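7.4 Fault 58: Grip lost during part transfer

This section explains what to do when the Dostodel cell stops with fault 58. The fault means that the gripper reported a closed position which does not agree with the part selected in the program. The arm stops at once and holds its last position.

Read section 7.1 (Stopping the cell) before you start.

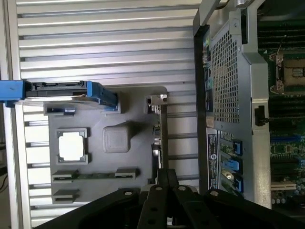
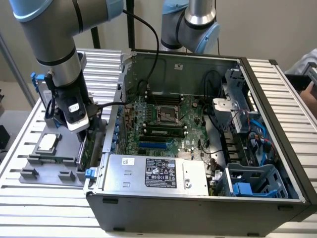
CAUTION: The arm can still move after fault 58. The stop is a program stop and the motors keep their power. Do not put your hand between the fingers and the chassis until step 2 is finished.

CAUTION: If a part has fallen on the motherboard, do not push it away with the gripper. The contacts in an open processor socket bend very easily, and bent contacts cannot be repaired in the cell.

To clear the fault:

1. Press the stop button on the operator panel. The lamp changes to steady red.

2. Turn the key switch to SERVICE and take out the key. Wait 7 seconds for the brakes to close.

3. Put on the wrist strap and connect it to the bench.

4. Look for the lost part. Check the tray first, then the bench, then the inside of the chassis.

5. If a part is still between the fingers, hold it with one hand and turn the release screw with the other. Turn slowly – the spring opens the fingers suddenly at the end.

6. Inspect the finger surfaces. Clean off dust and oil with a dry cloth. Do not use alcohol on the plastic finger.

7. Check that the tray lies flat and does not move when you touch it.

8. Put the key back, turn it to AUTO and select HOME. The arm goes back at low speed.

9. Run the empty grip test (menu Tools, page 2). Write the result in the cell log.

NOTE: Drive carriers and expansion cards need different grip force. If the wrong part is selected, fault 58 will return on the first transfer.

NOTE: At the Limon site we had this fault 72 times before September. Teodor Rønning found that in most cases the finger surface was worn. Since then we change the finger pads after 1,000 cycles, also when they look good.

If the fault comes back after step 9, leave the cell in SERVICE and continue with section 7.5, Finger alignment.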